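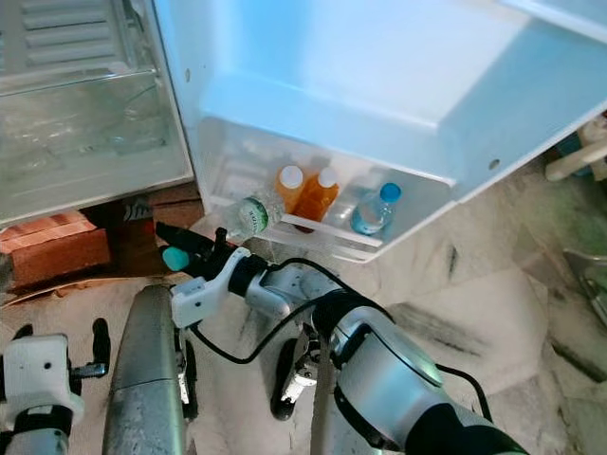
Notebook entry, January. Starter culture storage trial, Hornodico line, continued from the previous entry.

The purpose of the present trial is to determine whether the rye starter supplied under the name Hornodico retains its leavening strength when held cold between feedings, and for how long. The Fleritz bakery school has kept its starters at room temperature since the teaching kitchen opened, with two feedings per day, and the flour consumed in this manner is considerable. A household refrigerator was chosen over the walk-in unit in order that the results may apply to students working at home. Most models of this kind follow the same plan, with a glass shelf over a clear crisper drawer and bins for bottles on the inside of the door. Jars under test are to be kept on the shelf, toward the back. The door is not to be used for cultures at any time, as the temperature there changes with each opening.

Procedure. The mother culture was refreshed at 08:15 with equal weights of whole rye flour and water, giving a total of 1208 g after mixing. Of this, 1000 g was divided evenly among the test jars and the remainder was retained at room temperature as the control. Lids were placed on the jars without tightening. Each jar was marked with a rubber band at the starting level. All jars stood at room temperature for 60 minutes before being moved to cold storage.

Flour was from the Jelínek mill, whole rye, the same sack as in the previous entry. The sack is now low. The next delivery may come from a different milling, and if so this must be recorded, because the earlier comparison between the two millings showed a clear difference in water uptake. Colleagues are asked not to draw from the marked sack for classroom use.

Observations, first check. The control had risen well above its band by early afternoon and had begun to fall at the center by 16:30. Its odor was sharp and fruity, in keeping with earlier entries. The cold jars showed slight movement only. The surface was smooth and the odor mild, closer to fresh flour than to vinegar.

Observations, after 7 days. A gray liquid had separated on top of several jars. It was stirred back in before feeding and was not poured off. This departs from the written method, which calls for pouring off, and the method sheet should be amended or the step repeated as written. After one feeding at room temperature the cold jars were slower than the control. After a second feeding the difference was small enough that the test loaves were mixed without further delay.

Test loaves. Baked in the deck oven on the Kurkuvton recipe, with no added yeast. The loaves from cold-held starter had a somewhat closer crumb and a more pronounced sour flavor. Crust color was the same. One loaf split along the side, which is attributed to shaping and has been left out of the comparison.

To be done. Obtain a second thermometer for the shelf, as the present one reads differently from the probe. Repeat with a stiffer culture. Confirm with the school office whether the longer holding period may run through the term break.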